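Wed 14 February

The table came. Trendano said the delivery window was 9 to 2, which in my experience means the last five minutes, and so it was. Two men, one blanket, no shoe covers. They left it in the middle of the room and had me sign for it before the wrapping was off, and I know better than that, and I signed.

I have my doubts about the whole thing. The Wendley catalog called the color "honey," and it is no more honey than I am. It's pale. Blond at best, and over by the window end this afternoon it looked close to white. I had pictured something that would go with the chairs. The chairs now look like they belong to somebody else.

They also promised that every top is "one of a kind." I've heard that before. The Ocampo sideboard was one of a kind too, until I saw the same knot in the same place on the one in the store. So I went over this one with my nose practically on it, looking for the spot where the pattern starts over. Didn't find one. That doesn't prove anything, but I'll write it down in fairness.
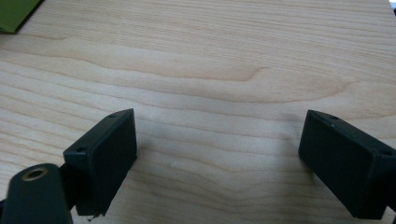 The grain, with the long arch in it that I keep looking at.

I'll admit the arch is nice. It comes up, dips, and comes up again, a bit like a flame lying on its side, and the lines near it bunch together and then let go. I didn't expect to care about that. Most of the rest is fine, even stuff you could look at for a week without noticing.

What I don't trust is the finish. It's matte, and the leaflet says it needs nothing but a damp cloth and will shrug off "everyday spills." Whose everyday? It doesn't mention coffee, or ink, or a hot pan put down by a person in a hurry. There's a tin of Trollo wax they'd like me to buy as well, which seems odd for a surface that needs nothing. I didn't buy it. I have 100 days to send the table back and the box is flat behind the door, so the burden is on them.

Wiped it once, ate a sandwich at it standing up. Wrote this at the old one, out of habit or loyalty. The old one rocks and has a burn the shape of a kettle, and I was supposed to have it out of the house by September.

Coasters tomorrow. Then check the legs for level, as I don't believe the leaflet on that either.

Recent entries
The sideboard, again
Measuring the doorway twice
88 dollars for a lamp
What the catalog calls "oatmeal"
Chairs, a second opinion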